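Notebook, December
Brallari hand-held gripper pair, trial kit, second entry

Start 9:40. Kit is on loan from Studberg and goes back unless we buy it. Price they quoted is $923 for the pair with fingers fitted, charger and cables extra. Their quote also lists the Vishwakarma export software as a separate yearly line. I have asked for the two together on one sheet so purchasing can compare it with Mondon.

Task for today is garment handling on a bed, two hands, one operator. The first entry covered cups and boxes on the bench and the kit had no trouble there. Clothes are what we would buy it for, so that is what decides it.

Setup notes, for whoever runs it next:
Charge both units overnight. The charge light goes out when they are full and also when the plug has worked loose, so check the plug.
Pair left first, then right. The other way round, the app sometimes swaps them and says nothing.
Wipe the lenses. Lint gets on them fast.
Start the recording, hold both units still until the tone, then begin.
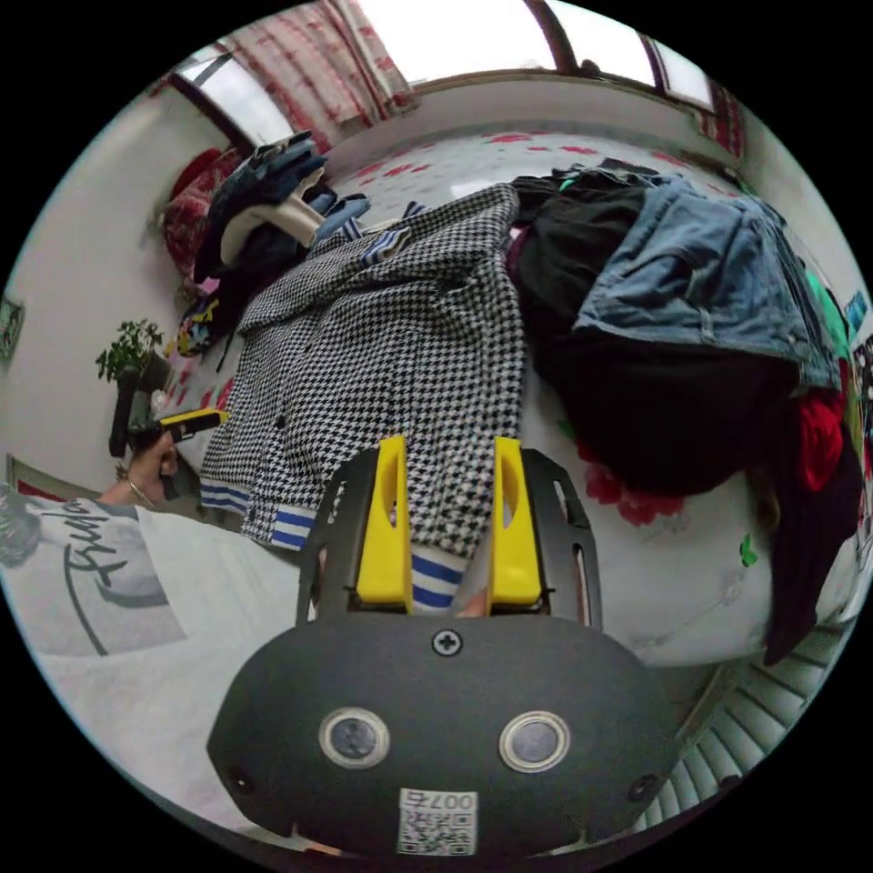 Finger grip on knit trim is the best thing about the kit so far. I expected to lose the edge of anything stretchy, and in the first block I did, until I started coming in square to the hem and closing slower. On the houndstooth jacket the ribbed band with the white and blue stripes is where to take hold. The checked cloth above it is slippery against the yellow fingers when there is only one layer of it. The buttons down the front are small and dark and I kept the fingers away from them. The instruction sheet has a line about hard fasteners marking the finger faces and I would sooner return the kit clean.

Trigger force: fine for the first half hour. After that the base of my thumb ached, more on the left. Mondon's trigger was lighter but it also closed by itself if you leaned on it. I prefer this one. Someone with smaller hands should try both before we order.

Weight is OK. Balance is toward the front, so with the arm stretched out across a bed the wrist does the work. Lowering the bed would help and we can't.

10:55. Stopped to swap cables, the right unit had dropped its connection. Studberg's support line answered on the second try and told me to reseat the cable and restart the app. Did that, no repeat before lunch.
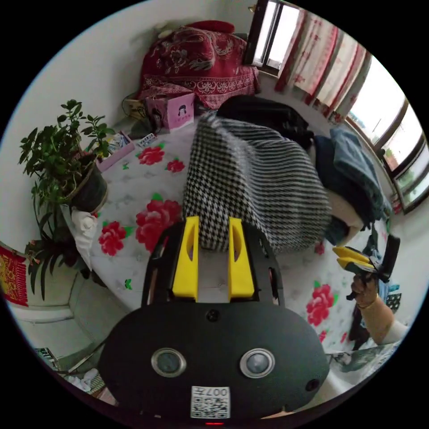 Houndstooth bunched on the flower-print sheet, both grippers at the bed.

Bunched starts are harder than flat ones. With the cloth in a mound it is hard to tell from above which fold is an edge, and I went for the wrong one often enough to slow the block down. The software does not care, it keeps everything and you flag the bad runs later. Flagging is slow. You have to open each run, wait for it to load, scroll to the end and tick the box. A button on the gripper itself for "discard last" would save a lot of time. Sent that to Studberg as a request.

Count for the day so far, from the app: 98 runs kept, 6 flagged. Of the flagged ones, most were the dropped connection and the rest were me. Export of a 20 run batch took long enough to make coffee. No errors in the log, file names are sensible, and the left and right streams lined up on every run I spot checked.

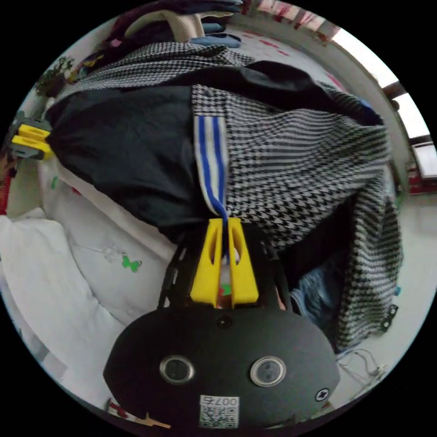 Two-hand stretch is the move I most wanted to see. You take the garment at two places, pull until it lies flatter, then set it down. The long reach is the problem: with one gripper holding the far end of the black panel and the other on the end of the striped band, there is a lot of cloth between them and it wants to sag. Pulling the two apart slowly works. Pulling quickly drags whatever is under it, and with jeans lying up against the jacket you catch those too. Clear the jeans next time before starting a block. I also want the white cable moved off the working side, it is an easy thing to hook.

Tracking stayed good through the stretches, according to the app. It complained twice about poor light, both times when I had my back to the window and was shading the cloth myself. Moving half a step over cleared the warning. Mondon's version of the same warning stops the recording, so a point to Brallari there.

Fingers: no visible wear at the tips when I checked at 2:15. Spare set is not in the trial box. Ask what they cost and whether they can be swapped without sending the unit in.
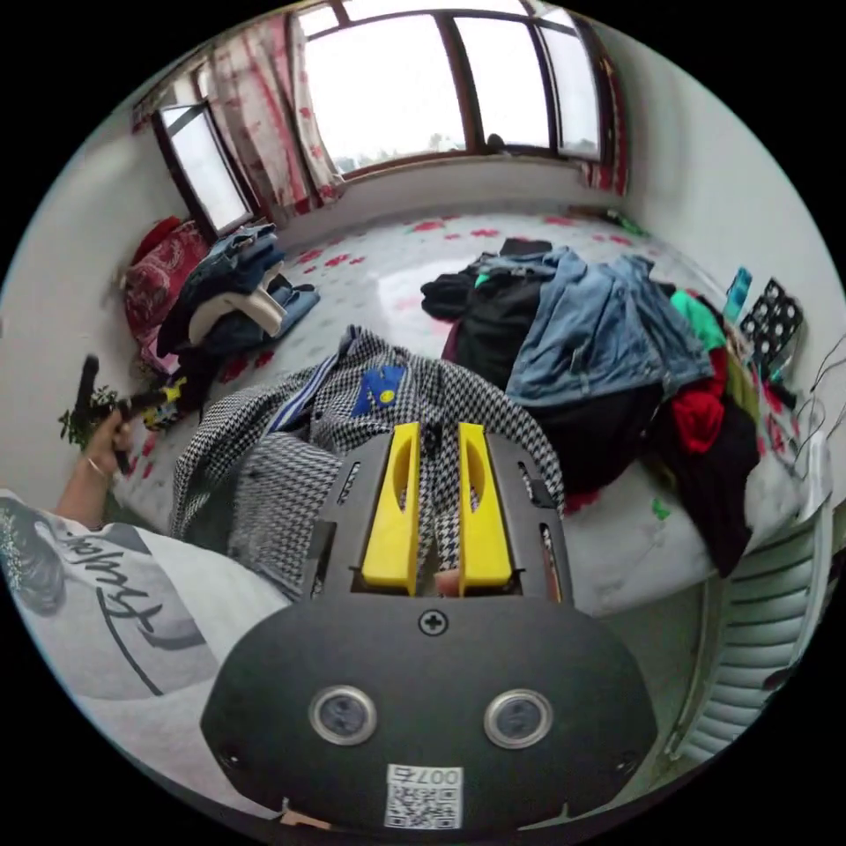
Entry by Sheena Baxter, afternoon block

Pressing into the middle of the garment works better than I had noted in the first entry. Push both fingers down into the houndstooth, close, lift. You get two or three layers, so it is no use for finding an edge, but for moving the jacket across the bed it is quick. I would put it in the task list as a separate move.

Labels: the code on the unit reads upside down when you have the gripper in working position. Small thing. It does mean setting it down or turning your wrist over to read the number when the app asks which unit you are holding. Colored tape on the handles would do.

Still open:
Quote with the Vishwakarma line included.
Spare fingers, price and fitting.
Heavier garments. The denim jacket from the heap first, then a coat if I can get one.
Second operator for a full block, to see if the thumb ache is me or the trigger.

My view for now is buy one pair and hold off on a second until the flagging is fixed. Units wiped and on charge at 4:30.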